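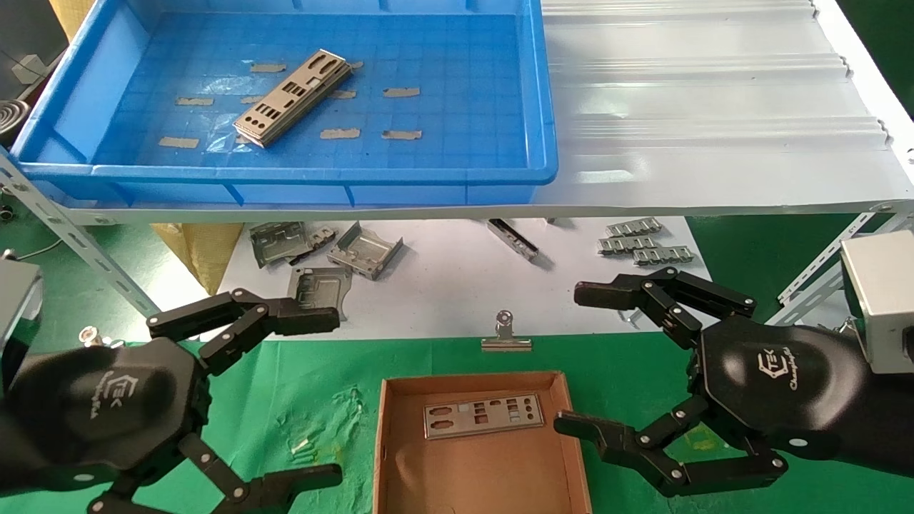

Figure 3. Open storage of small metal parts in a blue plastic tray on a white shelf. Strips of tan masking tape lie on the tray floor beside the stacked I/O shield plates.

4.2 Mixed contents and the time of search

The second question of the study was whether the way of storing small parts has an influence on how long a worker looks for them. In the repair shops of Sivbridge, parts are kept in two manners. In closed storage every kind of part has its own drawer with a written label. In open storage the parts are put in shallow trays, and one tray can also hold consumable items such as tape or film (Figure 3). Many workers told us that they prefer the open manner, as the content is seen without opening anything.

We recorded 998 searches in the two shops that agreed to take part, Tramer and Vasilakis. A search started when the worker left the bench and ended when the worker came back with the part or gave up. Searches interrupted by a customer or by a telephone call were not included. The median time was 22 seconds for closed storage and 50 seconds for open storage. This difference was larger than we expected from the interviews, and it was present in both shops.

The difference was not the same for all parts. For large parts, for example power supplies, the two manners gave almost equal times. For flat parts that are stored in a pile, open storage was clearly slower. The workers often lifted the whole pile, compared the plates one by one with the case on the bench, and then put back the pile in another order. The next worker could therefore not use the memory of the earlier position. Lazaridis (personal communication, May) observed the same behavior in a bicycle workshop in Nilen, where thin washers were kept on open plates.

The experience of the worker had also an effect, but a smaller one. Workers with more than two years in the same shop were faster with open storage than the new workers. With closed storage we found no such difference. It seems that open storage asks for knowledge which is not written anywhere - a new worker must learn it from the others or by many slow searches.

One limit of these results must be mentioned. The shops chose by themselves which parts to store openly, so the manner of storing and the kind of part are not fully independent. Slavica Petek repeated the analysis only with the parts that were found in both manners, and the direction of the result stayed the same, although the difference became smaller. The next section treats the parts that were reported as missing.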